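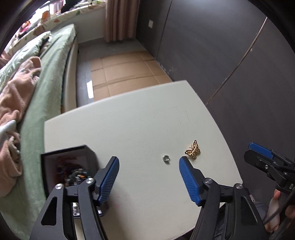 *Ring and butterfly on the white table, jewellery box open at the left, blue pads on the fingers.*

# Lameo small-items set

Recordings of small jewellery handled with two hand-held grippers, made to compare two kinds of finger pad. The set has 324 episodes. The comparison was planned by Geeta Grewal and carried out for the Hegarty workshop in Prendholm.

Last change to this file: 24th October. The recordings are from April of the same year and were not changed after that, only the labels.

## What was compared

The gripper body is the same in all episodes. The fingers are the same also. Only the pads were exchanged:

- `pad_blue`: the textured blue pads which come already on our grippers
- `pad_stilis`: the Stilis pads, grey and smooth, softer under the thumb

76 episodes have the Stilis pads on both grippers and all the others have the blue pads. We know this is not balanced. The Stilis pads arrived when the work had already started, and one pair had a bad edge and was sent back. Please take equal samples if you want to compare success rates.

We did not mix pads inside one episode.

## Tasks

Each episode has one of these task names in `task`:

| task | what the operator does |
|---|---|
| `pick_ring` | takes a ring from the table and puts it in the box |
| `pick_flat` | takes a brooch or a pendant lying flat and puts it in the box |
| `hand_over` | takes an item with one gripper and gives it to the other |
| `box_out` | takes one item out of the box and lays it on the table |

The most difficult one is `pick_flat`. When a thin piece lies flat on a smooth table the fingers must come very low, and the tips touch the table before they close. With the blue pads the operators learned to drag the item a little to one side until it lifts. With the Stilis pads the dragging works less well, as the soft edge bends under itself. You will see both methods in the data and we have not marked them separately.

`box_out` was more a test of patience. Chains hold on to other chains. If two items came out together, the episode is kept and has `extra_item: true`.

## Setup

The table is white and smooth. It stands in a bedroom with daylight from the window, so the brightness is different from one session to the next. We did not correct the exposure. Shiny metal often shows a bright spot which moves when the gripper moves, and for people who train detection of small items this is perhaps the most useful part of the set.

The camera on the gripper has a very wide lens. Straight things become curved near the border and the corners go dark. The raw videos are delivered as they are. Undistorted copies are not included, but the calibration is in `calib/`, one file for each gripper.

Each episode is up to 60 seconds long. Longer attempts were stopped and started again under a new number.

## Files

```
lameo/
 README.md
 calib/
 episodes/
 <episode_id>/
 left.mp4
 right.mp4
 width.csv
 meta.json
 splits/
 by_session.txt
 by_pad.txt
```

`width.csv` gives the opening between the two fingers with a time stamp. Zero means closed with the pads touching. With the Stilis pads the zero is not exactly the same as with the blue ones, so the offset was measured again after each exchange and is written in `meta.json` as `width_offset`. It is NOT yet subtracted from the values. Two people have asked us about this already.

Fields in `meta.json`: `task`, `pad`, `session`, `operator`, `success`, `extra_item`, `width_offset`, `note`. The field `note` is free text and mostly empty.
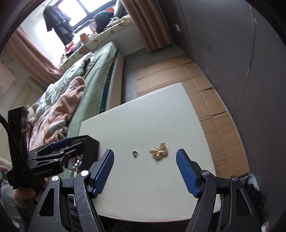

**Can I join the left and right videos by frame number?**

It is better to use the time stamps, as the two cameras do not start at exactly the same moment. The script in `tools/align.py` of the code repository does it and writes a new index file.

## Success label

`success` is true if the item is at the correct place at the end of the episode and did not fall on the way. An item which fell on the table and was picked again counts as false, even when the end is correct. Grewal watched all episodes and gave the labels. For `hand_over` a short slip between the two grippers is allowed if the item stays inside the fingers.

## Known problems

- In session 9 the left `width.csv` has gaps. The videos are good.
- The screws of one finger became loose during a session and the finger has some play. See `note`.
- Small stones in the jewellery are sometimes caught on the pad surface. The item then stays on one finger after opening. These episodes are labelled false.
- The operators are all right-handed.
- There is only one room and one table. Please do not expect the result to hold for wood or cloth surfaces.

## What we think about the pads

For rings we see little difference. For flat pieces we prefer the blue pads, and we have kept them on. The Stilis pads were nicer for chains, which slide less in them, but dust stays on the surface and they need wiping often. This is an opinion from using them and the set is too small on the Stilis side to prove it.

## Use

Free for research and teaching. If you publish something with the set, please write "Lameo small-items set, Hegarty workshop" and tell us which split you used. Corrections of labels are welcome as a pull request, one episode per commit.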